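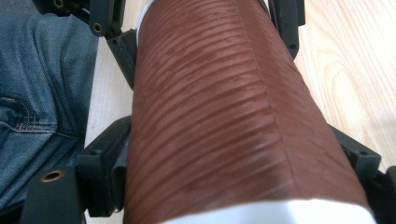
I went to the April council meeting in Brunville because of the bus route, and I stayed because the bus route was item eleven. I had never sat through a whole one before. The agenda is posted on the town website as a scanned file you can't search, and I had assumed that "transit service adjustment" would come up early, since it was the only thing on the list that people were talking about. It came up at 9:40 at night.

I should explain the route. The 74 runs from the Soltani neighborhood, down past the clinic and the high school, and ends at the transfer lot by the old Jultaritz plant. It is one bus for most of the day and two in the mornings. I don't ride it every day. I ride it when my car is in the shop and when it snows, and my mother rides it to the clinic. The proposal was to end weekday service at 6 p.m. and drop weekends entirely, starting when the new budget year begins.

The meeting is held in the upstairs room at the town hall. There were more people than chairs at the start and plenty of chairs by nine. That is one of the things I want to write down, so I'll get to it.

The first hour was proclamations and reports. Somebody got a plaque for the swim program. The public works director talked about a culvert. I learned that the town had been waiting on a part for a street sweeper and that the part had come, and that it was the wrong one. The mayor asked if it could be sent back and the director said he would find out. This all took a long time, but I don't think anybody was stalling. It was the business of the town and they were going through it in order.

Then came public comment. In Brunville you get two minutes for anything that isn't on the agenda, and then another two when your item is called. A lot of people didn't understand this. Several got up at the first public comment and started in on the bus, and the mayor had to tell them that the bus was on the agenda and they would have to wait. One woman said she had to pick up her son at eight thirty. The mayor said she could leave a written comment with the clerk. The woman asked if anyone would read it. The clerk said it would be entered into the record, and that was a different answer from yes. She left a written comment and went to get her son.

After her, more people left. I counted the sign-in sheet later when the minutes came out and most of the people who wrote down item eleven never spoke on it. I don't blame them. If you depend on the bus, the last one out of downtown was not going to wait around for you. That came up in one of the comments, and it was the best point made all night as far as I'm concerned. The man who made it had arranged a ride home with a neighbor. He said he wouldn't have been able to attend a meeting about the bus by bus.

When they got to it, the town manager gave a presentation. The main number was average boardings after six, which he said didn't support the cost. He also said that Pondia, the company that runs the service under contract, had raised its hourly rate, and that ending the evening hours would keep the total close to what the town pays now. He had a slide with a bar chart. The chart showed 1,641 boardings after 6 p.m. for the last quarter of the year.

A council member asked whether that included the weeks when the evening bus wasn't running because Pondia was short of drivers. The manager said he would have to check. She asked how many weeks that had been. He said he would have to check that as well. She said she would like to know before she voted, and it went quiet for a little while.

I had not known about the missed weeks as a fact. I knew it as a thing that happened. My mother had told me twice that she waited and no bus came, and both times I figured she had read the schedule wrong. I apologized to her the next day. She said she'd forgotten about it, but I doubt that.

Sang Kiều spoke third. I know Sang a little from when we both had kids in the middle school band. She brought a folder. She had written down every evening trip that didn't show up at the stop across from her apartment since the fall, with the time she started waiting and the time she gave up. She read out as many as she could in two minutes and then the timer went off. She asked if she could finish the page. The mayor said he had to be fair to everyone. Someone behind me said she could have his two minutes, and the mayor said the rules didn't allow time to be given away, so Sang sat down. She handed the folder to the clerk.

I spoke fifth. I had written something out and I cut most of it when I was standing there. I said that my mother goes to the clinic in the late afternoon because those are the appointments they have, and that a six o'clock cutoff would mean she could get there and couldn't get back. I said I would drive her when I could and that I couldn't always. Then I said I thought the numbers should be redone. It took less than my two minutes. My voice was shakier than I expected. I'm fifty-six and I talk to people all day at work, so I don't know why.

Two people spoke in favor of the cut. I want to be fair to them because I've seen them called names online since. One owns rental property and was worried about the tax rate, and he said so plainly. The other said she sees the bus go by empty at night and it bothers her to pay for it. I have also seen it go by empty. If you live near the end of the line, that's what you're going to see, because people have gotten off by then. I wish I'd thought to say that at the time. I thought of it in the parking lot.

The council talked for another half hour. What I noticed was how little of it was about whether there should be a bus. Nearly all of it was about the contract. The agreement with Pondia has to be renewed or changed by a certain deadline, and if the town doesn't act, it renews automatically at the new rate for the full hours. So putting off the vote was itself a decision that cost money. One member said he felt cornered by that, and asked why it was only coming to them now. The manager said the staff had been working on it. The member asked again, a little differently, and got the same answer.

In the end they voted to table it to the next meeting and to ask for the corrected ridership figures, with the missed trips broken out. The vote was four to one. The one who voted no wasn't against the bus. He said he wanted to vote it down that night and be done with it, and didn't want to see it come back in May to an emptier room.

He may turn out to be right about the room. I've been trying to get people to come back and it's hard. When I tell them it was tabled, they hear that it was saved. The local Facebook group had a post the next morning saying "BUS STAYS" and it got 925 likes, a lot for Brunville. I commented that it had only been postponed. My comment got two likes and one of them was Sang.

I asked the clerk's office about a few things afterward, and I'll put the answers down because I had trouble finding them anywhere.

You can send written comments by email up to noon on the day of the meeting, and they go into the packet the council members get. If you hand one in on paper at the meeting, it goes into the record but the members may not see it before they vote. I would send the email.

You can ask for an item to be moved up on the agenda. A resident can't do it directly, but any council member can make the motion at the start of the meeting. I've written to mine to ask for that. She wrote back that she'd consider it.

The contract with Pondia is a public document. You have to fill out a request form. I filled one out and was told it would take up to ten business days. There's supposed to be a section on what happens when the company misses trips, whether the town gets money back, and I would like to read it. When I have it I'll post what it says.

The sign-in sheet is not required. You can speak without signing it. The line for it was so long that a few people turned around in the stairwell, so that's worth knowing.

I don't have a strong opinion about the mayor. Some people have asked me since I put up a short note about the meeting. He kept things moving and he was polite, and he stuck to the rules even when sticking to them made him look bad. I voted for him the first time and didn't the second. I think the rule about time could be changed, and I think the bus item should have gone first with that many people in the room, and he could have done that much.

The next meeting starts at 7 p.m., same room. The doors are open from six thirty. I can take three people from the Soltani side if anyone needs a ride, and I can bring you home after, however late it goes. Leave a comment or call me if you have my number. My mother is coming, so that makes two seats left in the back and none in the front.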